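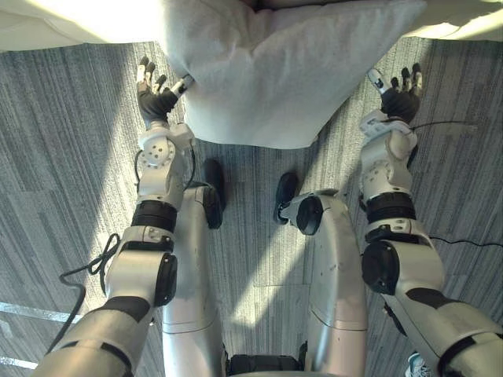
Weißes Kissen, grau gestreifter Teppich

Cheng-Cup: Häufige Fragen

Im Januar ist es wieder so weit: Der Cheng-Cup geht auf die Matte, unser offenes Grappling-Turnier für Einsteiger, Fortgeschrittene und alle, die sich einfach mal trauen wollen. Wir vom Adero e. V. freuen uns riesig! In den letzten Wochen kamen viele Mails mit ähnlichen Fragen, die Antworten haben wir hier gesammelt.

Was ist der Cheng-Cup überhaupt?

Ein Submission-Grappling-Turnier ohne Gi. Es wird geworfen, gerungen, gehebelt und gewürgt, aber nicht geschlagen und nicht getreten. Gekämpft wird auf vier Matten in der Sporthalle Rernirell, los geht es um 9:30 Uhr. Wer aus dem Judo, dem Ringen, dem Luta Livre, dem BJJ oder dem MMA kommt, ist genau richtig. Gerade die Mischung macht bei uns den Reiz aus — wenn eine Ringerin auf einen Guard-Spieler trifft, steht die halbe Halle am Mattenrand.

Ich trainiere erst seit ein paar Monaten. Kann ich schon starten?

Ja, unbedingt! In der Klasse »Einsteiger« starten nur Leute mit weniger als zwei Jahren Grappling-Erfahrung. Wer vorher lange gerungen oder Judo gemacht hat, meldet sich bitte bei den Fortgeschrittenen an, auch wenn das erste BJJ-Training noch nicht lange her ist. Im Zweifel schreibt uns eine Mail mit eurem sportlichen Lebenslauf, wir sortieren euch dann ein.

Wie melde ich mich an?

Nur online über Floltico. Konto anlegen, Verein auswählen (oder »ohne Verein«), Klasse und Gewicht eintragen, fertig. Eure Trainer können auch ein ganzes Team gesammelt melden. Eine Anmeldung per Mail oder am Turniertag können wir leider nicht annehmen, die Listen werden vorher gesetzt.

Die Bestätigung landet gern im Spam-Ordner. Schaut dort bitte nach, bevor ihr euch ein zweites Mal anmeldet.

Welche Gewichtsklassen gibt es?

Bei den Männern bis 70 kg, bis 80 kg, bis 90 kg und darüber, bei den Frauen bis 60 kg, bis 70 kg und darüber. Hat eine Klasse zu wenige Meldungen, legen wir sie nach Rücksprache mit den Betroffenen zusammen. Niemand wird ungefragt verschoben.

Wann wird gewogen?

Am Turniermorgen ab 8:00 Uhr, direkt neben dem Eingang. Gewogen wird in Shorts und Rashguard, eine Toleranz gibt es nicht. Bitte, bitte macht für dieses Turnier keinen Weight Cut! Zwischen Waage und erstem Kampf liegt manchmal kaum eine Stunde, und wer ausgetrocknet auf die Matte geht, hat weder Kraft noch Spaß. Startet lieber eine Klasse höher und frühstückt ordentlich.

Wie lange dauert ein Kampf?

Bei den Einsteigern vier Minuten, bei den Fortgeschrittenen sechs. Steht es danach unentschieden, folgt eine Verlängerung von zwei Minuten, in der die erste Punktwertung entscheidet. Fällt auch dort keine Wertung, entscheidet das Kampfgericht.
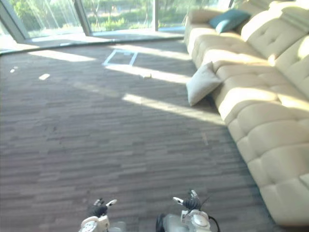

Graue Teppichfläche, helles Sofa, draußen viel Grün

Welche Techniken sind verboten?

In der Einsteigerklasse sind alle Beinhebel außer dem gestreckten Fußhebel tabu, ebenso Genickhebel, Slams, Scherenwürfe und Sprünge in die geschlossene Guard. Bei den Fortgeschrittenen sind Kniehebel und Heel Hooks erlaubt, Slams und Scherenwürfe bleiben auch dort verboten. Fingerhebel, Beißen und Kratzen sind hoffentlich selbsterklärend.

Das komplette Regelwerk liegt bei Floltico unter »Dokumente«. Lest es vorher einmal ganz durch, am besten zusammen mit eurem Coach. Um 9:00 Uhr gibt es außerdem eine Regelbesprechung in der Halle, da dürft ihr alles fragen.

Was passiert, wenn ich im ersten Kampf verliere?

Dann kämpft ihr weiter! Bei den Einsteigern läuft alles in Pools, jeder hat also mehrere Kämpfe. Bei den Fortgeschrittenen gibt es ein Doppel-K.-o.-System. Eine lange Anreise für einen einzigen verlorenen Kampf kennen wir aus eigener Erfahrung, und das wollten wir bei unserem Turnier von Anfang an anders haben.

Was muss ich anziehen?

Rashguard und Shorts ohne Taschen und Reißverschlüsse. Spats sind erlaubt. Schmuck kommt runter, Piercings auch, Nägel bitte kurz schneiden. Ein Mundschutz ist dringend empfohlen, Ohrenschützer dürft ihr tragen, sofern sie keine harten Kanten haben. Abseits der Matte gilt: Schlappen an! Barfuß zur Toilette und dann zurück auf die Matte gibt eine Verwarnung für das ganze Team.

Muss ich gesund sein?

Ihr müsst fit sein und frei von Hautinfektionen. Beim Wiegen gibt es eine kurze Hautkontrolle. Wer etwas Verdächtiges hat, bringt bitte ein ärztliches Attest mit, sonst ist ein Start nicht möglich. Nach einer Gehirnerschütterung braucht ihr eine schriftliche Freigabe. Ein Sanitätsteam ist den ganzen Tag in der Halle.

Dürfen Jugendliche mitmachen?

Ab 16 Jahren, in der Einsteigerklasse und mit Einverständnis der Eltern. Das Formular gibt es ebenfalls bei Floltico, ausgedruckt und unterschrieben bitte zum Wiegen mitbringen. Für Kinder planen wir ein eigenes kleines Turnier im Sommer, dazu gibt es bald mehr. 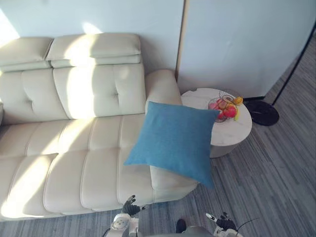

Sonnenstreifen auf dem Ledersofa, rechts das blaue Kissen

Darf mein Coach an die Matte?

Klar, eine Person pro Kämpfer. Der Coach sitzt auf dem Stuhl und bleibt dort auch, selbst wenn es spannend wird (wir wissen, wie schwer das ist). Anfeuern ist ausdrücklich erwünscht, Beleidigungen gegen Gegner oder Kampfgericht beenden den Coaching-Tag sofort.

Kostet der Eintritt für Zuschauer etwas?

Nein, der Eintritt ist frei. Bringt Familie, Freunde und Kollegen mit! Am Kuchenbuffet gibt es Kaffee, Waffeln und belegte Brötchen, gegen Mittag auch Chili, mit und ohne Fleisch. Bitte Bargeld einstecken, Kartenzahlung funktioniert in der Halle nicht zuverlässig.

Ich kann nicht kommen. Gibt es einen Livestream?

Ja, von allen Matten. Beim letzten Cup haben 2.572 Leute eingeschaltet, damit hatten wir im Leben nicht gerechnet! Den Link veröffentlichen wir am Vorabend auf unserer Startseite. Die Kämpfe bleiben danach online, ihr könnt sie also in Ruhe mit eurem Team anschauen und auseinandernehmen. Wer nicht im Stream zu sehen sein möchte, gibt uns bitte vor Turnierbeginn Bescheid.

Bekomme ich mein Startgeld zurück, wenn ich mich verletze?

Bis zum Meldeschluss in voller Höhe. Danach nehmen wir gern jemanden aus eurem Verein als Ersatz, solange Klasse und Gewicht passen. Wer mit Attest absagt, bekommt das Startgeld für den nächsten Cup gutgeschrieben.

Gibt es Medaillen?

Für die ersten drei jeder Klasse. Dazu kommt der Wanderpokal für das beste Team — ein ziemlich hässliches, sehr schweres Ding, auf das alle ganz wild sind. Einen Preis für die schönste Submission des Tages gibt es auch, darüber stimmt das Publikum ab.

Wie komme ich hin?

Vom Bahnhof Rernirell sind es zu Fuß wenige Minuten, der Weg ist ausgeschildert. Parkplätze gibt es hinter der Halle, sie sind aber früh voll. Fahrgemeinschaften bilden!

Meine Frage steht hier nicht. Was nun?

Schreibt uns über das Kontaktformular oder kommt einfach beim offenen Training vorbei, immer ab 19:00 Uhr. Mitrollen dürft ihr dort natürlich auch.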